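The Case for Keeping Repair in the Regional Curriculum

The decision to withdraw introductory repair and making subjects from the Ovgate adult learning program, effective 5th January, has been presented as a matter of prudent budgeting. This organisation does not dispute the need for prudence. It does dispute the assumption that practical instruction is the part of a program most easily spared.

Enrolments in the Pendden district reached 63 in the final term, with 24 further applicants held on a waiting list. For a centre serving a town of modest size, these are respectable figures — and they compare well with several subjects that have been retained without review.

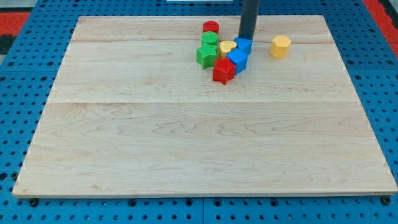
The cost of consumables is frequently cited. Under the existing arrangement, each participant contributes a small fee, and the annual shortfall borne by the centre has not exceeded $1000. A saving of that order will scarcely alter the condition of the budget, yet it removes an evening class on which many retirees and shift workers have come to rely.

It has been suggested that residents may travel to the Rultora campus instead. The journey requires 2 buses, the second of which does not run after dark. Access on those terms is access in name only — and a public provider ought to recognise as much.

We ask that the subjects be reinstated before the February intake, and that any future review publish its criteria before enrolments close.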